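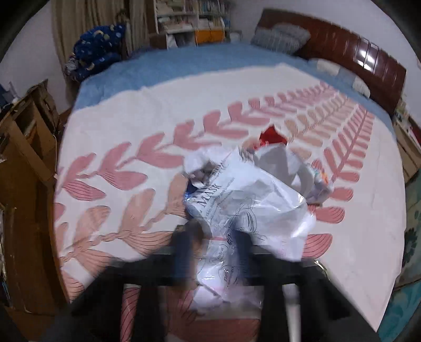
Rubbish is the name we give to things on the day we stop wanting them. The day before, they were shopping. Take the white plastic bag on the leafy duvet, with MASK printed down one of its folds and a scrap of shiny red foil poking up at the top. It weighs next to nothing. It also belongs with a completely different lot of rubbish from the foil, and this is where the grown-ups start arguing.

Plastic bags are made from oil, melted and blown up into an enormous thin bubble, which is then squashed flat and cut. The Grandari works in Elach makes 700 bags a minute this way, and has to clean its machines whenever somebody changes their mind about the colour. Thin plastic is a nuisance at a sorting centre. It wraps itself round the wheels like spaghetti round a fork, and then someone has to climb in with a knife.

Foil is a metal called aluminium, rolled until it is thinner than a hair. Not everything shiny is foil, though. Try the scrunch test. Squeeze it in your fist and let go. If it stays in a ball, it's probably foil. If it slowly opens out again, as if it were waking up, it's probably plastic wearing a silver coat. Crisp packets do this. They have been fooling people for years.
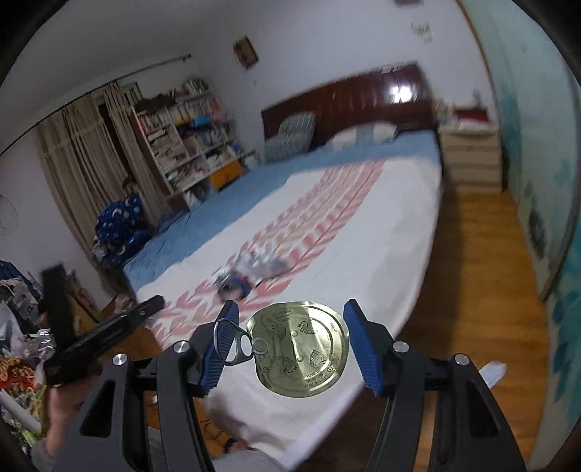
Metal is the easy one. It can be melted and used again as often as you like, and it doesn't get worn out. The furnace at Varwood runs at over 683 degrees, hotter than any oven you will be allowed near, and the aluminium inside goes as runny as soup. Lids count too, even bent ones. Mind the edges, which are sharp, and ask an adult to do the pulling and the rinsing.

Small bits of foil get lost in the machines, so save them up. Press them together until you have a ball at least 2 inches across. At Queiroz Primary it took one class 20 lunchtimes, and then they didn't want to part with it.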